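Teaching the arm to sort small parts by remote control

This guide is for new people who will record demonstrations on the kitting table. You don't need to know programming. You need patience, clean hands and a chair at the right height. Please read all of it once before you touch the controller.

The task we teach is called Udon, from the wires, which tangle like noodles. The arm must take parts from the yellow bins, put them in the steel tray, and later do the same in the opposite direction. You move the arm from the side desk with the hand controller, and the program Foltell records what the arm does and what its cameras see. 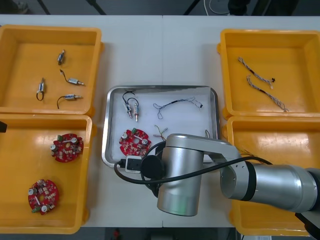

Irkholm Technical Centre | Robot Teaching Group

1. Set the table

Put the bins in two pairs, with the tray between them. Each bin keeps one kind of part. Motors go in the far left bin and the round red boards in the near left one. The twisted cables are in the far right bin. Lay the white liner flat in the tray. If it makes a wave, the gripper will push against it and you will see a jump in the recording.

Do not arrange the parts too nicely. When I began, I put every motor in the same direction, and after two days of work the arm could only pick motors that pointed to the window. Holger Åberg looked at my recordings and told me to start again. Now I drop the parts in from a low height and leave them how they fall, also when the wires cross.

2. Take control of the arm

Check that nobody has a hand over the table. Press the enable switch halfway and hold it. The arm follows you only while it is held; if you press too hard or let go, it stops. Both are normal, and you can continue after the green light comes back.

Set the speed scale to 2 for the long movements and change to the fine mode before you go down to a part. The long black cable to the gripper must stay free, so don't turn the wrist a full round. If you are not sure how far it is already turned, go to the home position and begin from there.

3. Record one demonstration

Start the recording while the arm is still at home. Then go over the part, wait a short moment, go down, close, lift, carry, open, and go back home. Stop the recording only there. One demonstration should take no more than 12 seconds for a motor or a board. Wires are slower and have no time limit.

Try to move as you would move your own hand when you are a little tired: not fast, but without many corrections. If you miss the part, you may try one more time in the same recording. Such a recording is useful, but mark it "second try" in Foltell. If you miss again, delete it. 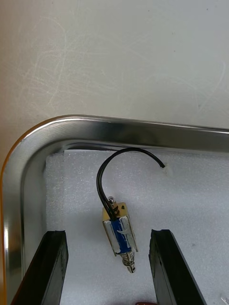
Irkholm, November

4. Parts with lead wires

The solenoids need the most care. Use the wrist view for them, because from the side you can't judge the distance of the fingers well. Bring one finger to each side of the metal frame and stop before you touch. Look at the gap on the left and on the right. If they are not equal, correct it now, while the fingers are open. If you close with an unequal gap, the part turns on the foam and the grip comes out crooked.

Hold the solenoid by its frame. Never hold it by the spring or the plunger, also if it looks easier. The two black leads can stand up in a high arch, and you must know where they are before you move. Lift straight up until the wires are clear of the steel rim, and then go sideways.

When a part lies close to the rounded corner of the tray, come in with the wrist a little turned, so that the outside of the finger does not rub on the wall. Duyên Lương recorded a good set of these corner cases. They are in the folder "Ung" and I recommend to watch a few before you try.

5. Check and save

Play the recording back at double speed. You look for three things: the start is at home, the part is really in the tray at the end, and there is no long pause in the middle. A pause of 2 seconds is fine. If you stopped to answer the telephone, delete the recording.

Write your initials and the part name. We need 700 accepted demonstrations before the next training, and Bình Triệu makes the final check of all of them. If one of yours is refused, he writes the reason in the comment field. Please read it before your next turn.

At the end, send the arm home, release the switch and put the controller on its charger.

Questions about the controller: Uwe Nolte. Questions about Foltell: Tâm Hứa.

Related pages
Changing the gripper fingers
Foltell: how to mark and delete recordings
Camera check before the morning turn
Guiding the arm by hand (without controller)
Where to find spare bins and liners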